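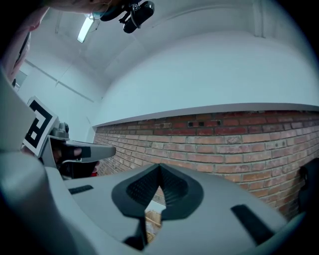

Print this tip | E-mail to a friend

Filed under: Workshop – Grippers & Rubber Pads

If your gripper starts dropping things, do check the rubber pads before you go blaming the motor or the software. Ours at Jalodia let go of a full paint tin one afternoon, and it was only luck that it missed my toes! The grip had gone shiny with dust and old oil. Switch off first – fingers and moving jaws don't mix – then wipe the pads with a damp cloth and a drop of dish soap, and let them dry properly. If they still feel slick, a light rub with 600 grit brings them back nicely.

Contact Moser Workshop Tips | © Moser | Back to top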